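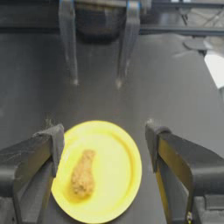
3.2 What ends up on the plate

Figure 2. A single breaded piece on a round yellow plate, set on the dark gray tabletop.

I'll admit I got into serving sizes by way of lunch. At the Carkatstead canteen I kept noticing that people judged a helping by how much plate was left showing, and I wanted to know if that held up once you put the same food on different plates (my co-author Lourenço Bastos bet me it wouldn't). So we asked 100 diners to look at a plate and tell us if it was a snack, a light meal or a full one.

The plate in Figure 2 is the bright one from our set. It has a raised rim and a flat well, and the drumstick-shaped piece sits a little left of center with plenty of yellow around it. I like this pairing a lot! The coating is tan to light golden brown, so it's close enough to the plate in warmth that you'd think it would get lost, but the rough crumb still stands out against that smooth yellow.

For this plate, 66 of our diners said "snack." Another 16 went for a light meal, and the rest wanted to know where the fries were, which we coded as no answer. Chidiac found something similar with rice, though she used deep bowls and let people pick them up, so I wouldn't lean too hard on the match.

We kept side dishes out of this round. Bastos wanted coleslaw from the start, and it does come back in Section 4, along with the darker Rerik plates and a second group of diners at Zumska.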